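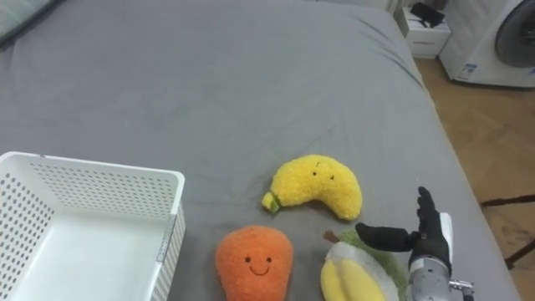
Spent last night going through the June variable star list from the Zarkton club. Notes below for anyone who observes from a backyard.

The list has 611 stars on it. Most need a telescope. I pulled out the ones you can follow with plain binoculars from a town sky and got 17.

Of those 17, I've looked at 14 so far. The other three sit low in the south and my neighbor's roof is in the way until after midnight.

A variable star is one that changes brightness. Some do it in a few hours, some take most of a year. You compare it to nearby stars that stay steady and write down your estimate and the time.

My faintest one this month was hard. I could only hold it by looking a little to the side. I marked that estimate as uncertain, and you should do the same with yours. An honest "not sure" is useful to whoever plots the data.

For charts I'm using Cellow. It's free, and the red night mode is dim enough. The print option cuts off the bottom row of labels, so check the page before you go outside.

Somebody asked about the Agudelo site. It's a gravel lot past the reservoir, open to the public, gate closes at 11 p.m. Darker than town by a lot. Bring a chair and bug spray.

Also asked: how long do the slow ones take? One on my list runs 650 days from peak to peak. I started on it last winter and it's still fading.

If you want to send in estimates, the club takes them by the end of the month. Use universal time, not local. I got that wrong on my first report and had to redo the whole sheet.

Clouds here until at least tomorrow. I'll post the last three stars when I get them.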